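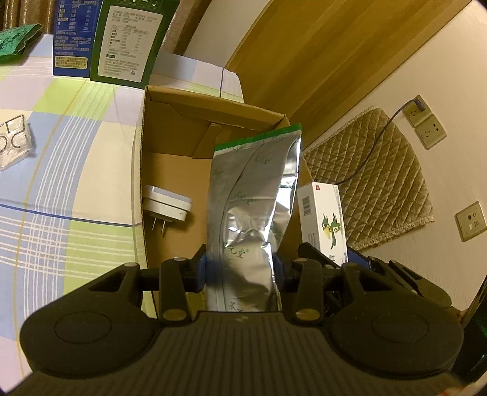

Household Skills, evening course
Handout 6: Sorting and boxing small things

Welcome back! Last time we folded big things. Now we get to the part I love most, the small stuff: pouches, sachets, little cartons, plugs and adapters, all the bits that drift round a bedroom until someone gives them a proper home.

Why the bed?
A bed is a brilliant sorting table. It's wide, it's soft, nothing rolls far, and you can walk round at least two sides of it. Pull the sheet flat first (creases swallow sachets) and keep the open box within arm's reach.

The four groups
Medicines and remedies. Keep every carton with its leaflet. If a foil pouch has come out of its outer box, put the two back together before anything else goes in.
Food packets. Stand the boxes up at the back of the bed so you can read the printed panels and find the dates.
Electrical bits. Adapters, chargers, short leads. Prongs face down or towards the side of the box, well away from foil, which tears much more easily than you'd think!
Packaging. Clear trays and flattened card. Decide now: is it protecting something, or is it just company?

Filling the box
Flat things go against the walls, hard things in the corners, and pouches upright in the middle like files in a drawer. Hold a pouch by its sealed top edge and lower it in. Leave the flaps open until you've done all four groups, as you will change your mind (I always do, usually twice).

Labels
We use the Lamdale sheets, 104 labels to a pack. Write what's inside and which room it belongs to. "Misc" is banned!

Box sizes
The Durnov catalogue has two that suit this job: 3034 is the shallow one, lovely for cartons, and 3054 is taller and better for pouches. The Vermeulen boxes are fine too, but the flaps are stiff, so bend them back a few times first.

For next time
Sort one drawer or one shelf at home into the four groups and bring your list. Last July's class logged 758 items between them, and the spare leads alone filled a page. Please bring your own scissors as well, and a pen that writes on card. We start at 7 pm in the Flillier room, up the stairs and on the left.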